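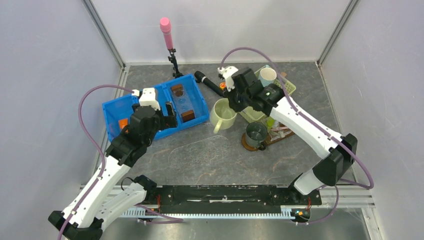 Cup storage in shared student kitchens, that was our topic, and it sounds smaller than it is. Four of us share one cupboard on the third floor of Jarkham and every one of us owns too many cups. The question we handed in back in May was: what do you put drinkware in so it doesn't chip, doesn't get lost and doesn't take up the whole counter? We tried crates, baskets, trays and just leaving things out. Glass is the difficult one. A clear glass container in one half of a divided blue crate, with a brown wooden block at either end of it, is the layout we ended up calling "blocked", and most of this report comes back to it. The open basket, like the light green one with a white cup and a small blue cup in it, we called "loose". Mugs and anything left standing on the table are "out".

Coursework > Everyday Objects > Project Reports > Cup Storage

Final report, submitted 21 Jul 2021

1. What we wanted to know

Three things to start with, later cut down to two because of time.

First — does a divided crate protect cups better than an open basket when the thing gets picked up and moved. Second — do people put cups back where they found them, and does the type of container change that. The third one was about drying and we dropped it. No good way to measure it in a kitchen where people keep the window open.

We did not look at dishwashers, plastic cups for kids, or anything with a lid.

2. Containers and cups

Budget was 200 dollars for the whole project. We did not spend all of it. Crates came from Clirkero, the discount place by the bus station, and baskets from the same shelf. Wooden blocks were offcuts from the workshop, sanded, no finish. Cups were mostly our own, plus a few from the lost shelf downstairs that no one claimed.

Cups were sorted into:
— thin glass (tumblers, the green glass cup, anything that rings when you tap it)
— mugs with handles
— plain cups, no handle, any color
— glass containers, the kind you keep leftovers in

Handles turned out to be a bigger deal than thin walls. A mug with a handle needs more room on one side, so it never sits in the middle of a compartment. It leans. We should of made handles their own variable from day one instead of noticing in week three.

3. What we did

Carry test. Fill the container, walk the corridor from the kitchen to the common room and back, set it down, write down anything that moved, tipped or touched. Same person carried everything so the walking speed stayed more or less the same. 347 carries in total over the term. Some were thrown out, mostly when somebody stopped to talk on the way.

Put-back test. Leave a container in the shared kitchen overnight with a set list of cups, check it in the morning. 11 nights. Not enough nights, we know.

Every cup movement got logged on one sheet. The sheet ended up with 3,605 lines and should have been split by container much earlier. Took a full weekend to clean up and there are probaly still doubles in it. We used the scoring method from the Xu handout (week two reading), zero for no contact, one for contact, two for tipped, three for damage.

4. Results, carry test

Blocked did best. Glass containers between two blocks hardly moved, and no threes at all. The blocks have to fit snug, a finger of space on either side and it's nearly as bad as having none.

Divided crate without blocks was the middle result. The divider stops the two halves knocking into each other but inside one half a single cup still slides. Two cups in one half is worse than one. Three was better than two again, probably since they wedge.

Loose basket was bad for glass, fine for mugs. Plain cups were OK if stacked, and tipped if not. The baskets are also bendy, so lifting by one edge squeezes everything to the middle. One chipped rim, thin glass, carry from the second week. That is our only three.

Small stuff in with the cups (spoons, tea bag tins, a bottle cap once) made the score go up in every container. Not planned as a test, just showed up in the sheet.

5. Results, put-back test

Less clear. People took cups from the basket most often and also put them back most often. It's by the sink, you can drop a cup in with one hand. The blocked crate got used less and when it was used the blocks came back in the wrong place or stayed on the counter. Once a block was found under the toaster.

Coasters — we added round brown ones halfway through, after the Staltari talk about marking places on a surface. A cup left out on a coaster tended to stay there or come back there. A cup left out with no coaster wandered. We like this result but it is from the second half of the nights only so it isn't a fair comparison with the first half.

The wooden tray was meant for cups and never held any. It filled up with small items every time. We stopped clearing it.

6. Problems

— carrier knew which container was which, could of been more careful with some
— cups were not all the same weight and we only weighed half
— put-back nights included one party night, kept in, see sheet
— "touched" is hard to judge by ear, two of us disagreed on it a lot
— blocks were cut by eye, later ones are better than early ones

The weight thing is the one that bothers us most. A heavy mug in a basket acts like an anchor for the lighter cups next to it and we have no numbers for that.

7. What we'd suggest for the kitchen

Glass goes in the divided crate, one piece per compartment, blocks both ends. Mugs and plain cups in the basket next to the sink, handles all pointing the same way if people can be bothered. Coasters for whatever stays out. Keep a tray for the bits, they will end up somewhere anyway.

If another group picks this up: foam strips glued to the crate wall would fix the lost blocks problem, we ran out of time to try it. Cut list for the blocks and the full sheet are in the shared folder under Jarkham kitchen, second tab. First tab is the old version, don't use it.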